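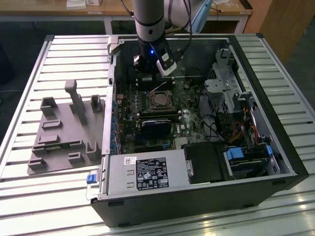

Libor Bartoš

Tour de bureau reconditionnée, vendue sans processeur
Référence Evura 673
Prix : 139 €, à retirer au magasin ou expédiée

Cette tour vient d'un lot que Wakgate nous a cédé en février. Nous la vendons comme base de montage, pour les personnes qui possèdent déjà un processeur et un disque et qui cherchent un boîtier solide avec sa carte mère et son alimentation. Le boîtier est noir à l'extérieur, en tôle gris clair à l'intérieur. La carte mère est verte et porte le logo Dell.

Le support du processeur est livré vide, avec son cadre métallique et son levier. Avant de commander, écrivez-nous le modèle exact de votre processeur et nous vous répondrons s'il est accepté par la carte. Je préfère cette petite correspondance à un retour de colis, qui coûte cher pour une machine de ce poids.

Accès à l'intérieur

Le panneau latéral s'enlève en entier. Je conseille de coucher la tour sur le côté, l'ouverture vers le haut, et de travailler ainsi du début à la fin. Dans cette position le support du processeur est bien dégagé, et on voit les fils d'alimentation rouges, jaunes et orange qui descendent le long de la paroi, près de la cage métallique des lecteurs.

Les pièces que la main doit trouver sont en bleu — par exemple les clips du logement des disques. Quand on a l'habitude de ce genre de boîtier, on ne cherche pas longtemps. Pour les autres, une feuille de montage en français est glissée dans le carton. Elle a été écrite par Asger Oddsson, qui prépare les machines chez nous, et je l'ai seulement raccourcie.

Le bloc d'alimentation est le long boîtier argenté placé au bord du châssis. Son étiquette réglementaire est restée en place. Merci de ne pas l'enlever, elle nous sert pour la garantie.
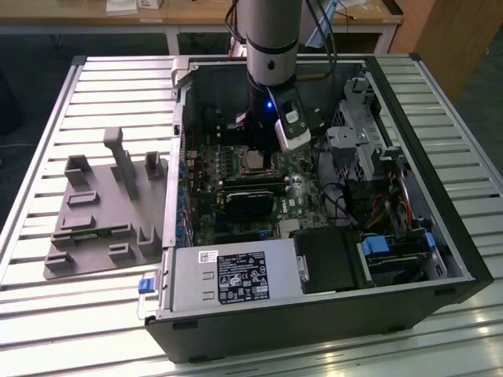 Ce que comprend la vente

Le boîtier avec son panneau latéral
La carte mère
Le bloc d'alimentation et un cordon secteur
La cage des lecteurs et les tiroirs pour disques
La feuille de montage

Ne sont pas compris : le processeur, la mémoire, les disques, le clavier, l'écran et le système. La pâte thermique se commande à part, en petit tube Jadosus.

État

La tour a été dépoussiérée et contrôlée à l'atelier. La carte mère est essayée avec un processeur et une mémoire de test, que nous retirons ensuite. Des rayures légères sont possibles sur la tôle noire — elles ne donnent pas droit à une remise, sauf si la tôle est pliée.

Livraison et garantie

L'expédition se fait par le transporteur Guzmán, dans un carton double. Comptez une semaine en France, un peu plus pour les îles. Pour les écoles et les associations nous pouvons réserver jusqu'à 40 tours du même lot, à demander par courriel avant le paiement.

La garantie est de six mois sur la carte mère et sur l'alimentation. Elle ne couvre pas les broches du support qui seraient tordues au montage, donc prenez votre temps à cette étape et posez le processeur sans appuyer.

Page mise à jour le 28 mai 2022.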